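Teaching a simulated hand to feel for the edge first
February | by Cameron Gillies

I've been hanging around the Mosoti group's simulation work for a while now, and they finally have a result I can write up without a pile of footnotes.

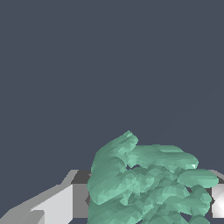 Vallell's first reaction was that contact is the part every simulator gets wrong, so why build a whole method on top of it? Fair question, and I put it to the team pretty much word for word. Their answer is that they don't trust the contact numbers very far either (good!), and the method is set up so it doesn't have to.

So what did they do? Most grasp training rewards the hand for ending up in a good grip. The new method, which they're calling Tralteo, splits the job into 2 stages. In the first one the hand gets credit only for touching a surface lightly and working out which way it slopes. No gripping at all. Then the second stage takes over, and the hand has to close its fingers using what it picked up in the first. The policy never sees the full shape of the object, just joint positions and a yes or no for each contact pad. I love that last bit, by the way. A yes or no is about the one thing a cheap sensor can give you!

They trained on 106 shapes, mostly blocks, ramps and wedges with flat sides, all very plain to look at. Plain is fine for this, and it keeps the physics quick. The test set was 3,327 grasp attempts on shapes the hand hadn't met in training, and the two-stage version beat their one-stage baseline on all 8 shape families. The gap was widest on the wedges. On simple boxes it was small enough that I wouldn't get excited over it, and they don't either.

The coloring on the hand model is only a display setting, I asked. The finger meshes are kept coarse on purpose so that more copies can run at once on the same machine, and the team says finer meshes slowed training down a lot for very little gain.

Now the catches. Everything so far is in simulation. Friction was varied between runs but the weight of the shapes wasn't, and anything soft is off the table for now. The first stage can also get stuck patting the same face over and over until the timer runs out, which I got to watch on a replay and found weirdly charming. They've added a small penalty for repeat touches and are rerunning the wedge family with it.

Next up is a trial on the Skidovar hand, which has fewer contact pads than the simulated one, so the policy will need retraining before it goes anywhere near hardware. I've asked to sit in on that, and I'll post when I've got something to report.

Contact: Cameron Gillies | All rights reserved | Back to top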